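**Week 6: From printed pattern to cast metal**

Read before Wednesday's bench session. Bring your own safety glasses and the ring file you finished last week, saved as an STL and also in its original format. If your file didn't pass the check in the shared folder, see section 5 first.

## 1. What we are covering

Most jewelry described as "3D printed" was never printed in metal. The printer made a pattern in wax or castable resin, the pattern was buried in plaster, burned out, and replaced with molten metal. The process is lost-wax casting with a different first step. Direct metal printing exists, and we get to it in week 9, but for a small shop casting is still cheaper for most pieces and leaves a surface that is easier to polish.

The order of work:

1. Model the piece
2. Print the pattern
3. Wash and cure (resin only)
4. Attach sprues and build the tree
5. Invest
6. Burn out
7. Cast
8. Break out, cut, clean and finish
9. Set stones

Mistakes made in steps 1 to 4 usually show up in step 8. Keep notes as you go. The lab sheet has a line for each step and I do read them.

## 2. Pattern material

**Wax.** Wax printers build the pattern in one material and the support in another, and the support dissolves in a warm bath. Wax patterns melt out cleanly and need no curing. They are fragile. A thin prong will snap if you pick the pattern up by it, and a warm hand can soften a fine edge. Handle wax patterns by the band or by the sprue.

**Castable resin.** Resin patterns are tougher and hold fine detail well. They don't melt out the way wax does. They have to burn, and resin that hasn't fully burned leaves ash in the mold. Ash gives you pits and rough patches, most often in the corners behind the setting. Resin also swells as it heats, which can crack the investment if the heating is rushed.

We use both in this course. Group A prints in wax on the Arkier machine and Group B prints in resin. You swap for the second project.

## 3. Shrinkage

The finished casting is smaller than the model. Part of that is the pattern, part is the metal as it cools, and part comes off when you file and polish. You have to scale the model up before printing.

There is no single number that works for every shop. It depends on the alloy, the pattern material and how hard you finish. Find yours by printing a test ring, measuring it, casting it, and measuring again at the same marked points. Do this for each alloy. Write the result on the inside cover of your notebook.

Two warnings:

- Scale the band and the stone seats separately if your software allows it. A seat that has been scaled with the band may come out too loose after cleanup.
- Do not scale a file twice. Put the word "scaled" in the file name once you've done it. Last term a student handed in a size 7 that fit nobody in the room, and the cause was a file that had been scaled, renamed and scaled again.

## 4. Sprues and the tree

A sprue is the channel the metal flows through. Attach it to the thickest part of the piece. Metal should travel from thick to thin, and the sprue should be the last thing to solidify so it can keep feeding the casting as it shrinks. If the sprue freezes first you get porosity, usually right where the sprue joined.

For a plain band, one sprue at the back is enough. For a ring with a heavy top, use a split sprue that meets the shank on both sides of the head. Smooth every joint with a little wax. A sharp corner in the mold can break off and end up as a bit of plaster inside your ring.

On the tree, keep pieces from touching each other and leave clearance at the flask wall. Put heavier pieces lower and lighter pieces higher, with all of them angled up from the trunk. Weigh the tree before you invest it. You need that figure to work out how much metal to melt.
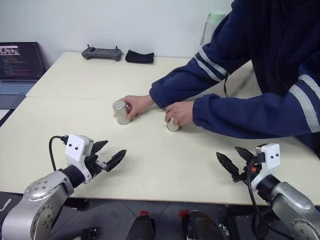
Mix investment by weight, never by eye. Powder goes into water. Mix, vacuum, pour down the inside wall of the flask, then vacuum again. You have a limited working time, and after that the mix starts to set and traps air. Small round beads on a casting are air bubbles that stuck to the pattern. Leave the flask alone once it's poured. Moving it while it sets is a common cause of fins.

## 5. File checks

Before printing, confirm the following:

- The mesh is closed, with no holes or flipped faces.
- There are no leftover shapes inside the band.
- Prongs are modeled longer than you need. You can cut metal away at the bench.
- Engraved lettering is deep enough to survive polishing.
- Units are in millimeters.

The most common failure is a stone left in the file. Delete or hide the stones and export only the metal.

## 6. Worked case: the Drusden pendant

This piece was made for a show in Cultville. It is a pavé pendant with 103 seats on the front face, modeled in five parts and cast in sterling silver as a single piece. Nest Griffiths did the modeling and has let us use the files.

The first version was drawn with 483 seats using much smaller stones. It printed without trouble. The casting was the problem: the walls between the seats were so thin that metal didn't fill many of them, and where it did fill, the prongs broke during cleanup. Going to larger stones gave thicker walls and a face that could be set by hand in a reasonable time.

Compare the two files and look for:

- wall thickness between neighboring seats
- the holes behind each seat, and whether investment could get in and out of them
- where the sprues meet the back plate

The second version still took 13 test castings. Most of the rejects had porosity near the bail. Moving one sprue and making it thicker fixed that. The Domínguez notes in the course reader cover the same fault on larger pieces and are worth reading alongside this case, especially the part on flask temperature.

## 7. Burnout and casting

The full kiln schedules are posted by the door. Follow the one for your material. In general the flask goes in with the opening down. It is held at 300°F while moisture leaves the plaster, then raised in stages, held at the top, and brought down to casting temperature. Resin flasks get a longer hold at the top and need good airflow.

Do not open the kiln to check. Do not put a wax flask and a resin flask on the same schedule to save time.

During casting, only the person pouring and one helper stand inside the yellow line. Hair tied back, closed shoes, no synthetic sleeves.

## 8. To hand in

- One cast ring, sprue cut but not polished
- Lab sheet with pattern weight, tree weight and metal weight
- Measurements at three marked points: model, pattern and casting
- A paragraph on any defect you found and which step you think caused it

A flawed casting with a good explanation can still get full marks. Bag the ring with your name on the outside and leave it in the tray by the ultrasonic cleaner.

Next week: stone setting in cast seats. Read chapter 8 and bring a loupe.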